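How to check if a robot arm is ready for your kitchen chores

At Vindine we test household tasks in simulation before we trust any real machine with a plate. My short answer for now: simple pick and place, yes, sometimes. A full cleanup, not yet. You can make the same check at home on a normal computer.

Step 1. Choose one small chore
Take something like "move the bottle to the other side". Do not begin with folding clothes. Soft things are still very difficult.

Step 2. Set the number of trials
I run 300 trials for each chore and change the start position every 10 trials. In February our arm finished 172 of them, so it is a little better than a coin.

Step 3. Look from the wrist camera
Stop the run at several moments and see what the arm sees. A large surface near the gripper can fill most of the view, and the small objects stay far in the corner. Write down each such moment, it explains many failures.

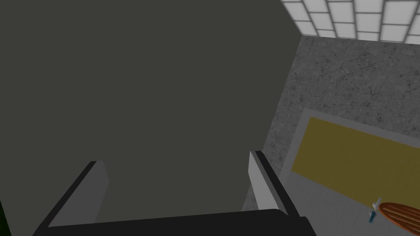 Step 4. Limit the time
Give each trial 20 seconds. If a chore needs much longer, a person will do it by hand and forget the robot.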